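# Preguntas que me hacéis sobre robots y chapuzas

**5/17/20**

Me llegan tantos correos desde que abrí Stulari que los junto aquí. Si el tuyo no sale, ¡insiste!

## ¿Ya hay un robot que doble la ropa?

En vídeo, sí. En mi casa, no. Una camiseta tirada nunca cae igual dos veces, y ahí se atascan (yo también, con las sábanas bajeras).

## ¿Y fregar los platos?

Cargar el lavavajillas me parece más cercano: platos rígidos, rejilla fija. Hiwot Kumsa cree que lo veremos en 3 años. Yo le pondría 8, pero ella sabe más de pinzas que yo.

## ¿Sirven para un taller de reparación?

Para atornillar la misma pieza 300 veces, de sobra. Desmontar un PC de sobremesa es otra historia: hay pestañas, cables por medio y ranuras donde la tarjeta tiene que entrar recta. Una persona nota con los dedos cuándo algo cede; a una pinza hay que enseñarle cuánta fuerza es demasiada. Con una gráfica NVIDIA entre los dedos, yo iría despacito.

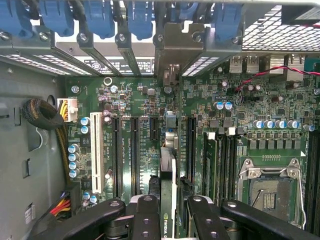 ## ¿Me compro uno ya?

Para aspirar, adelante. Para lo demás yo espero, y mientras tanto sigo planchando los domingos.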